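How to Move Your Bookmarks to Griten Without Losing Them

November 7, 2020

Switching browsers is a lot like moving house, except the boxes are all labeled "New Folder." Griten can bring in bookmarks from most other browsers, and the job takes nearly 5 minutes if you resist reading everything you saved.

1. In your old browser, open the bookmark manager and choose Export. Save the HTML file to the desktop.

2. In Griten, go to Settings, then Import, and pick "From file." The "From browser" option also exists. I tried it and got 27 of my 131 bookmarks, all recipes.

3. Select the file and click Start. The progress bar stops at 50 percent for a while. Leave it alone.

4. Your links land in a folder called Imported. Drag it to the toolbar, or leave it there until February like I did.

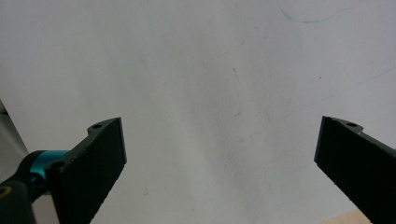

Two gripper fingers over a pale, smudged surface.

If you use the Clerness password add-on, export those logins separately – Griten skips them without a word. Delete that export once it's loaded, as it's plain text and anyone can open it.

Duplicates? Right-click the Imported folder and choose Merge. Check the result before you uninstall the old browser.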